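Section 5. First Table Exercise: Cup and Cloth

5.1 Purpose

This section describes the first exercise to be carried out after the gripper has been assembled and the wrist camera has been fitted. It applies to the Hesten arm kit with the two-finger gripper, whether the arm is installed on a home bench or on a shared table at the Wumside workshop. Members using the Wumside tables must complete the bench orientation before switching on the motor supply.

The exercise should not be attempted until the joint limits have been set as described in Section 4.

5.2 Items Required

One Hesten arm, clamped to the table and connected to its control box
One wrist camera with cable, connected to the host computer
One short plastic cup, empty
One plain cloth, such as a napkin or tea towel
Zitura control software, with the arm profile loaded
Hex key supplied with the gripper

NOTE: Glass and ceramic cups are not to be used in this exercise. A cracked cup may leave fragments in the finger joints.

5.3 Preparing the Table

1. Clear the table of tools, loose screws, and packaging within reach of the arm.

2. Wipe the surface and allow it to dry. Dust on a smooth tabletop allows the cup to slide when a finger touches it.

3. Lay the cloth flat at the far side of the work area, with one corner pointing away from the cup position. Smooth out large folds. Shallow creases are acceptable.

4. Stand the cup upright between the arm and the cloth. A strip of bare table must remain between the cup and the hem.

5. Turn on the overhead light. Close blinds if direct sun reaches the table.

CAUTION: Keep the cloth clear of the gripper while the motors are powered. Thin fabric can be drawn into the finger linkage and may stall the motor.

5.4 Checking the Camera View

1. Start Zitura and open the Camera panel.

2. Select the wrist camera. The exposure setting should be Manual. On Lahtinen camera boards, manual exposure becomes available only after the stream has been running for 5 seconds.

3. Open the gripper fully using the Open command. Both fingertips must remain visible along the lower part of the view, with open table between them.

4. Jog the arm until the cup appears near the lower edge and the cloth appears in an upper corner. The cup does not need to be centered. A fingertip may overlap the front of the cup in the view at this stage.
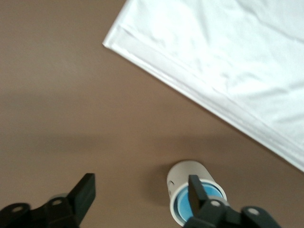 5. Confirm that the hem of the cloth can be told apart from the tabletop along its full visible length. If the white areas show no creases at all, reduce the exposure one step at a time until they appear.

6. Confirm that the rim of the cup forms a complete outline wherever a finger does not cover it. Slight blur on the fingers is normal, as the lens is focused on the table.

7. Select Save View. The software stores the arm position together with the camera settings.

NOTE: The fastener recesses on the fingers serve as a convenient check of camera alignment. If their position in the view changes between sessions while the gripper is fully open, the camera bracket has shifted and must be tightened.

5.5 Aligning and Closing the Gripper

1. Set the speed limit to 7 percent.

2. Raise the gripper until both fingertips are clear of the cup rim.

3. Move sideways until the cup lies midway between the two fingers. Use the jog keys only. Do not push the arm by hand while the motors are powered.

4. Lower the gripper until the tips are below the rim. Stop before they touch the table.

5. Press Close and hold. Release the key as soon as both fingers make contact.

6. Read the Grip value in the status bar. A value below 1,000 is acceptable for a plastic cup. Press Open immediately if the value is higher.

CAUTION: Keep hands outside the marked area until the status bar reads Idle. The emergency stop must be within reach of the operator throughout this procedure.

5.6 Faults

Code 849, Finger Stall: Press Open, switch off the motor supply, and inspect the linkage for fabric or debris.

One finger touches first: The cup is off center. Open the gripper and repeat Section 5.5 from step 2.

Cup tips on contact: The fingertips are too high. Lower the arm in small steps.

View freezes: Reseat the camera cable at the host computer, then restart the Camera panel.

Section revised August 28, 2023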